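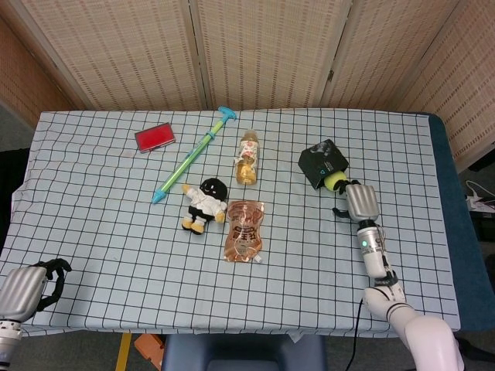

1/26/18 — tidy-the-table, Bredidthorpe bench. Question from Effie Gunn again, can it clear a kitchen table yet. Short answer no. Long answer, sometimes, if you pick the things. Ball and box is still the one I trust least, fingers have to go round the yellow-green ball right where it pokes out of the black box, and the box sits tilted so any push moves both. The pouch and the doll are a different problem, soft stuff, no fixed shape to close on.

Tally to date: 618 tries, 247 good. Good = item lifted and put where asked, no hand from us. Hard flat things drag. Bottle ok if upright, bad once it tips. Grid cloth wrinkles and then the next three tries are junk, need clips or tape — Giuliana Chambi wants to drop the cloth altogther, I want to keep it, real tables have cloths.

Speed. Forget it. A kid would be done and out the door.

Volo planner vs the old Oprea one: Volo better on small things, worse near the table edge. Both dumb about which thing to move first. Left arm mostly parked, should be steadying the box while the right one pulls. Try that next.

To do
— 200 more with both arms
— ask Broltov re softer finger pads, 2 sets
— log drops seperately from misses, I keep mixing them
— Effie wants dishes by September. Told her cups maybe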